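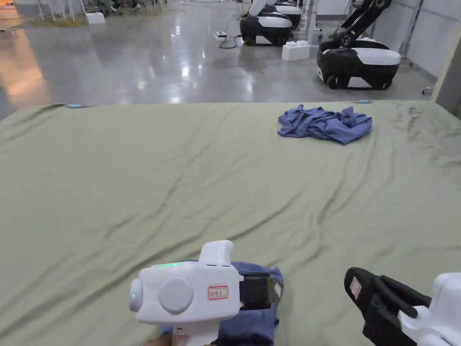
Malachy Foley asked us in his message whether one can come and see the folding work before ordering anything, and whether his own people may hold the grippers. Yes to both. We have shown it on open days at Pusgate since February, and the next one is Jun 28, 2023.

# Flarora hand-held gripper, with open day at Pusgate

Flarora is a gripper which a person carries in the hand. The operator closes the black fingers on the cloth and moves it as he would move it with his own fingers, and the movement is recorded for later use by a robot arm. It is made for soft goods: T-shirts, towels, pillow cases, thin blankets.

## What you will see

The folding table is covered with a green sheet, fixed with small clips. The operator works there with garments from our normal stock, and he starts from a bunched shirt, as it comes from a dryer. Mobile robots are parked on the same floor. If you want to see one of them drive or lift, please say it at the door, because the batteries need 12 minutes of preparation.

Visitors may try the gripper themselves after the first demonstration. Most people close the fingers too hard in the beginning — the cloth then slips to one side. Ciarán Brennan will stand beside the table and correct the grip. You are welcome to bring your own garments, but please without metal buttons.

## Details

| Item | Value |
|---|---|
| Weight of one gripper | 968 g |
| Finger opening | 11 cm |
| Fingers | black, exchangeable |
| Use | one or two hands |
| Indicator | green light |
| Recordings on one memory card | nearly 300 |

The grippers are sold one by one or as a pair. For folding we advise the pair, as one hand must hold the cloth while the other one brings the sleeve over. Spare fingers are ordered separately from Geraghty, who also makes the repairs.

## How to come

The hall is behind the Bidgate warehouse, second entrance. Parking is free on the left side only. The concrete floor is smooth, so wear flat shoes, and keep away from the cables on the floor when you walk between the robots.

Places are given by e-mail, in the order of the messages. Write the name of your firm and which garments you fold most — we prepare the table according to this. Prices are sent on request and are not discussed during the demonstration.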